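Workshop build notes: the Go-playing arm, part two

Last updated: 30 Aug 2024

Since the previous issue the Go arm has moved off the assembly bench and onto its own table in the shared workshop. Zlata Palamarchuk is responsible for the gripper and the frame, Ihor Tkachuk for the motion code and the board model. The notes below cover the table, the gripper, calibration and the present state of the software. Members who only want to know when the bench is free again can stop reading: it has been free since Tuesday.

Table and frame

The table top is slatted aluminum extrusion. The earlier version used a sheet of particle board, which flexed when the arm reached out to the far corner and put an error into every placement on that side. With the extrusion, the arm base bolts directly to the slots and can be shifted without drilling. The posts of the frame are fixed to the same structure, so anything mounted on them keeps its position relative to the base. Zlata squared the frame with a machinist's square and then re-torqued all the corner brackets after a day of running. Two had loosened. They now have thread locker.

A large printed mat covers most of the surface. It gives the board some grip and keeps a dropped stone from going down between the slats. The mat came from the Vedura surplus shelf and the artwork on it has no technical purpose. If it proves too reflective under the evening lights it will be replaced with plain black rubber.

Gripper

Go stones are awkward to pick up. They are domed, smooth and slightly different in thickness from one to the next, and on a finished board they sit almost edge to edge. The first fingers, printed in PLA, closed on the widest part of the stone and squeezed it out like a seed. The second set has a shallow groove cut below the midline and a thin silicone pad. It holds well when the approach is vertical. With the wrist tilted by more than a few degrees one finger lands first and pushes the stone off its intersection.

Closing force was set by trial. Too low and the stone rotates during the lift; too high and the pad wears through at the groove. Ihor ran 817 pick-and-place cycles on the current setting, with 21 drops. Of those, 15 occurred while taking a stone from the bowl, where its orientation is not controlled. The remainder were at release. Zlata is making a third set of fingers with a deeper groove, and a shallow feeder tray that would present stones flat, one at a time. The tray design is called Tatisa in the project folder.

Calibration

The board does not need to be square to the table. The routine touches off on three corners of the grid, computes the plane and the rotation, and interpolates the other intersections from there. This was chosen because people nudge the board. A full calibration must be repeated whenever it has been moved, and the software does not yet detect this for itself.

The grid on our board is printed with a slightly different pitch in the two directions, as is normal for Go boards. The first version of the code assumed equal spacing, and the error grew steadily along the longer side. The two values are now stored separately.

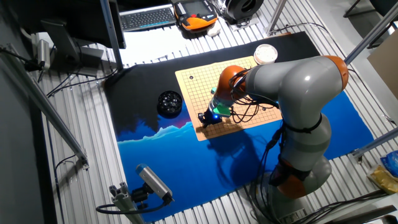
The arm over the board, one black stone near the upper left corner of the grid. Teach pendant and keyboard at the back of the table.

Cabling remains unsatisfactory. The lines to the wrist and forearm are thin and hang in loops, some of them across the right side of the board. A loop that low can sweep stones on a long move. A strap goes around the middle of the gray link, and a second tie point is planned near the wrist, with enough slack left for full rotation of the last joint. Until that is fitted, speed is limited in the configuration file and should stay limited.

Software

Motion planning runs on the Jirkon branch. Each move is broken into approach, grip, lift, transfer, lower and release, with a fixed clearance height over the board. Captures are handled as a series of single removals, which is slow but simple to check. Game logic is a separate process and passes only coordinates and a color. It has been tested on a board of 13 lines with the arm disconnected. Joint testing starts after the new fingers are fitted.

Rules for use

The arm may be powered only by someone who has been through the induction with Ihor or Zlata. Keep the pendant within reach while it is powered. Do not lean into the frame to adjust a stone; stop the program first. Please leave the bowls where they are, as their positions are taught points.

Wanted

Silicone sheet in thin gauges, offcuts welcome, and a short length of flexible cable sleeve. Leave either on the Maksymiv shelf with a note. A demonstration game is planned for December, provided the feeder tray is working by then.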